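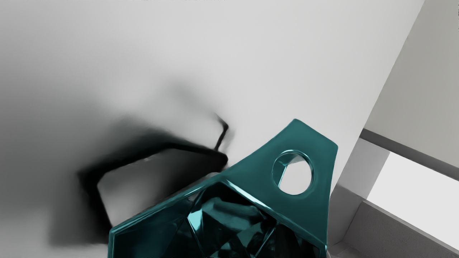
Stage and roster tables for Flemport, a four-player platform fighter. The data is extracted from the game's public builds and cleaned by hand. Current tables match build 0.13. Older builds are kept under `archive/` and are not maintained.

Last full pass: Wednesday, November 23, 2016.

## Contents

| File | Rows | Notes |
|---|---|---|
| `fighters.csv` | 11 | one row per playable fighter, no alternates |
| `moves.csv` | varies | one row per move per fighter |
| `stages.csv` | 7 | tournament and casual stages together |
| `platforms.csv` | varies | keyed to `stages.csv` by `stage_id` |
| `items.csv` | 80 | includes items that never spawn in versus mode |

All files are UTF-8, comma separated, with a header row. Empty cells mean the value was not found. Zero means zero.

## Units

Distances are in game units. The training grid draws one line every ten units. Times are in frames at 60 frames per second. Damage is the base value before the stale-move penalty.

Launch angles are in degrees, measured counterclockwise from the direction the attacker is facing. Builds before 0.9 stored them clockwise. The import script flips the old ones, so the files in `archive/` already agree with the current files on this point.

## Fields in `moves.csv`

- `fighter_id` – matches `fighters.csv`
- `slot` – one of `jab`, `tilt`, `smash`, `air`, `special`, `grab`
- `dir` – `n`, `f`, `b`, `u`, `d`
- `startup` – frames before the first active frame
- `active` – count of active frames, gaps included
- `recovery` – frames from the last active frame until any input is accepted
- `damage` – base damage; multi-hit moves list the total
- `angle` – launch angle of the final hit
- `flags` – space-separated, see `flags.txt`

For multi-hit moves the per-hit values are in `moves_multi.csv`. That file is incomplete. Skosetti's up special is missing hits four through six, which share an internal label and overwrite each other during export.

## Fields in `stages.csv`

- `stage_id`
- `name`
- `width` – main floor only, ledge to ledge
- `blast_l`, `blast_r`, `blast_t`, `blast_b` – distance from stage center to each blast line
- `hazard` – `0` or `1`
- `legal` – `0` or `1`, following the Multmont ruleset

`legal` changes more often than anything else in the set. Multmont publishes a new stage list each season, and the column tracks only the latest one. If you need the list for a past season, use the tag for that date.

## Known problems

- Hsiao's down air has two landing lag values in the build. The game appears to use the larger one except when the move is canceled on its first frame. Only the larger value is listed.
- Moving platforms are stored at their start position. Paths are not exported.
- Item spawn weights were read from a debug menu and rounded to whole percents. They do not sum to 100.
- Shield damage is blank for all throws.
- Fighter weights in builds 0.7 and 0.8 used a different scale. Multiply by 1.25 to compare.

## Rebuilding

```
make fetch
make extract BUILD=0.13
make check
```

`make check` compares the output to the hand-edited tables and prints any row that differs. A full extract takes roughly 13 minutes on a laptop, most of it in the texture index, which can be skipped with `NOTEX=1`.

The extractor needs Python 3.4 or newer. It does not run on builds before 0.6, which used another archive format.

## Corrections

Open an issue with the build number, the fighter or stage, and the value you measured. Frame counts should come from a recording at the full frame rate. Counts taken from streams are not accepted.

Please keep one value per issue. Balance suggestions belong on the game's own forum.

## Changes

- 0.13: added `hazard`; Skosetti smash startup values redone
- 0.12: item table split from stage table
- 0.11: angles checked for all fighters
- 0.10: no data changes, folder layout only
- June: first public upload, build 0.9

## License

Tables are CC BY 4.0. Scripts are MIT. Fighter names and stage names belong to the game's developer.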